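Clavetum Pavement Pack — data card and getting-started notes

Welcome, and thank you for downloading the pack. Clavetum is a set of simulated town walks made for people who are teaching small delivery robots to get along a pavement without bothering anybody. It comes with a loader, a viewer and the same town we use ourselves, which is called Genstead. We've tried to write these notes in everyday words, so please bear with us if you already know half of it.

What you get

The pack holds 569 walks, split into 1,652 short clips at the points where the route turns a corner or meets a kerb. Each clip comes with colour pictures, depth, and a label for every surface and object the robot might care about. A further 715 clips are kept back for testing and sit in their own folder. Please don't train on those, however tempting it gets towards the end of a project!

Genstead is a made-up town with proper street clutter, as we found early on that robots trained on bare pavements came to grief at the first lamp post. Newspaper boxes, hydrants, payphones, roadworks and people on foot all have labels of their own, and so do the joints between slabs — a fussy addition, perhaps, but small wheels do notice them.

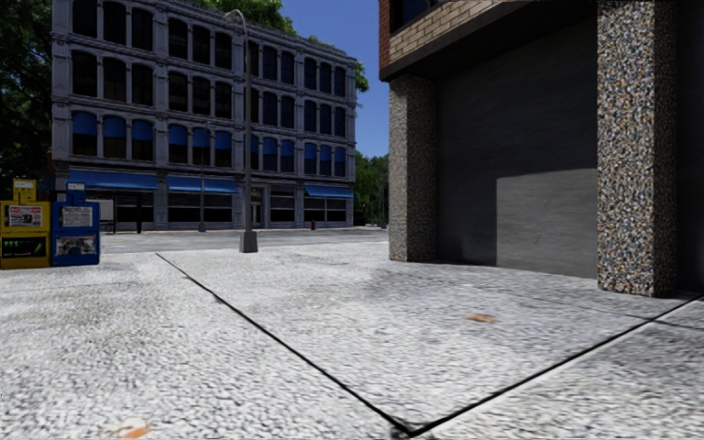
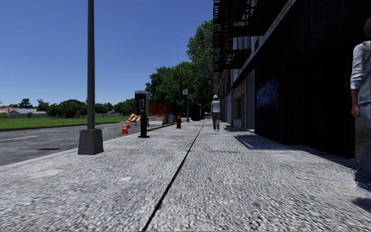 Cluncombe, who ran the pack through their own route planner in October, were glad of the slab joints but found the shadow labels too eager, with the edge of a building's shade sometimes marked as a step down. Their advice was to switch the shadow layer off for the first round of training and bring it back later.

We've since added a setting for exactly this (shadow_layer, off by default), and the labels themselves will be tidied in the next release.

Getting started

Unpack the archive, run the setup script and open the viewer on any clip in the walks folder. The first start is slow while it builds its index, so do put the kettle on. You'll need around 3 times the size of the archive in free disk space.

Known gaps

There is no rain, snow or night-time in this version. Walkers keep a steady pace and don't step aside for the robot, so please don't use the pack to judge how real people will behave. Bicycles are missing altogether, and we're sorry about that one.

Licence and thanks

Free for teaching and research; for a paid product, write to us first. The surface textures were prepared by Başaran and may not be passed on separately from the pack. Bug reports are very welcome, and a clip number helps us enormously.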